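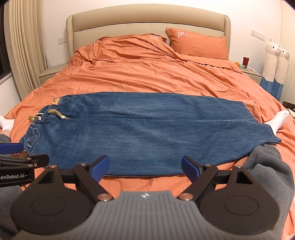 For my textiles project I taught myself surface embroidery and stitched a set of pillowcase borders called Utum. I wanted lettering that flowed, like the white cursive that follows the flower on the orange pillow, so I practised stem stitch first and whipped it afterwards. What a difference! The curves went smooth straight away.

The finished border took 10 evenings and over 324 stitches (I unpicked the first leaf five times). Maya Khalaf lent me her hoop, and in June I'm starting a matching cushion in satin stitch!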